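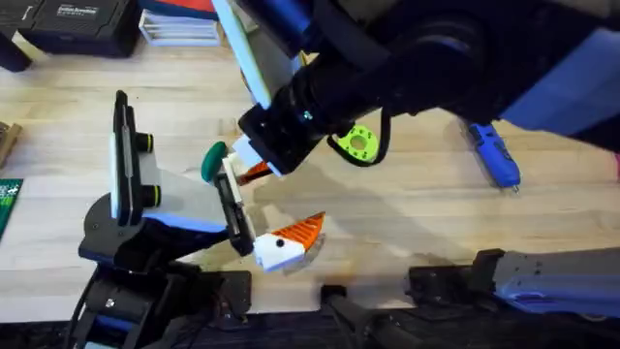
What is new on the Wureno cocktail list this season?
Four hot drinks and three cold ones, all of them made with local pear or plum brandy.

10 November 2019 – The bar Wureno, on the harbor side of Zurneck, has changed its menu for the cold months. The summer list with the cucumber and melon drinks was closed at the end of October, and the new one is served from this week at all tables and also at the counter.

The drink which was ordered most in the tasting week is the Kusuma Sour. It is made with plum brandy, lemon juice, a spoon of honey syrup and one egg white. The bar shakes it first without ice, then with ice, and strains it into a small chilled glass. Guests who do not eat egg can ask for it without, and the price stays the same.

During the tasting week in October the bar served 475 small glasses to guests, who were invited to write their opinion on a card. After this, two recipes were taken away and one was made less sweet. The clove punch, which many guests found too strong, now rests with the spices for 18 minutes before it is strained. Before, it was left for the whole evening.

The pear brandy comes from the Indeck distillery, a family business in the hills above the town. This year the distillery filled 2,963 bottles, and more than 50 of them are already kept for the bar. The rest is sold in the distillery shop and in a few wine stores in Zurneck.
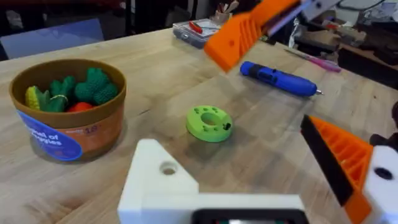 Can the hot drinks also be ordered without alcohol?
Two of them can: the apple and ginger cup, and the clove punch, which is then made with dark grape juice.

For people who like to try it at home, the bar gives the recipe of the apple and ginger cup. Warm one liter of cloudy apple juice slowly with a thumb of fresh ginger, cut in slices, and a stick of cinnamon. It should not boil. Take out the spices, add the juice of half a lemon and pour into thick glasses. For the version with alcohol, put a small measure of pear brandy in each glass first – the juice goes on top.

The kitchen of Wureno has also added a plate of smoked cheese and dark bread to go with the drinks. The winter list will be served until the end of February. Tables for groups can be reserved by phone or at the counter, and the bar stays closed for the first week of January.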